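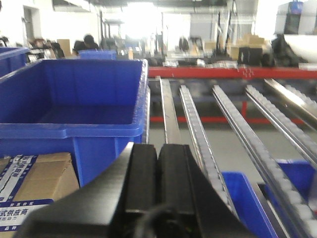

Prüfbereich Automation > Greifervergleich > Sichtprüfung Handgelenkkamera

Prüfliste Parallelgreifer, Versuchsplatz Trotholm
Lesezeit: 2 Minuten

Prüfling: Zweifingergreifer Flanlow, Auftrag 2749. Vergleichsmuster: Frandsen.

1. Ausgangsstellung vor der Rollenbahn
Finger geöffnet und leer. Abstand zum roten Querträger ist vor jeder Fahrt zu prüfen.
Befund: in Ordnung.

2. Annäherung an Metallbehälter
Verfahrgeschwindigkeit auf 70 Prozent begrenzen. Die Fingerspitzen dürfen den Rand nicht berühren.

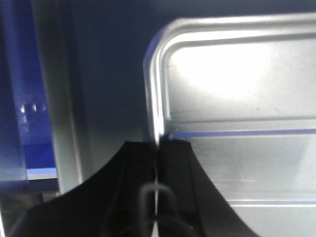

Abb. 2: Greifer an der gerundeten Ecke des Metallbehälters

Befund: Starke Reflexion auf der Metallfläche. Belichtung der Kamera fest einstellen, Automatik abschalten.

3. Freiraum zwischen den Bahnen
Finger parallel zur mittleren Schiene ausrichten. Seitlichen Abstand zu den gestapelten Behältern links und zur grauen Kunststoffschale rechts beurteilen. 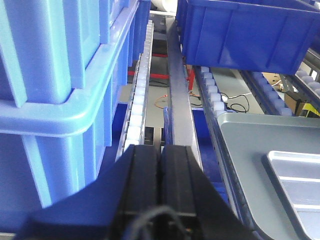

Foto: Prüfstelle Trotholm

Befund: bedingt in Ordnung. Kabel auf dem Boden sind vor der nächsten Versuchsreihe zu verlegen.

4. Kabelführung am Gehäuse
Schlaufe auf Scheuerstellen und Zugentlastung prüfen.

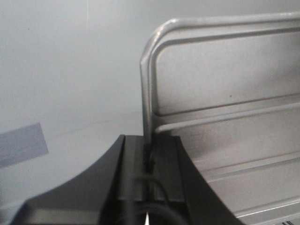 Abb. 4: Kabelschlaufe an der Gehäusefront

Befund: Schlaufe liegt offen. Halteclip nachrüsten, Prüfpunkt beim Muster Frandsen wiederholen.

Wiedervorlage: Juli. Offene Punkte: 2.

Verwandte Einträge
- Prüfliste Steuerung Juda
- Vergleich der Fingerbeläge, 6 Varianten
- Kalibrierung der Handgelenkkamera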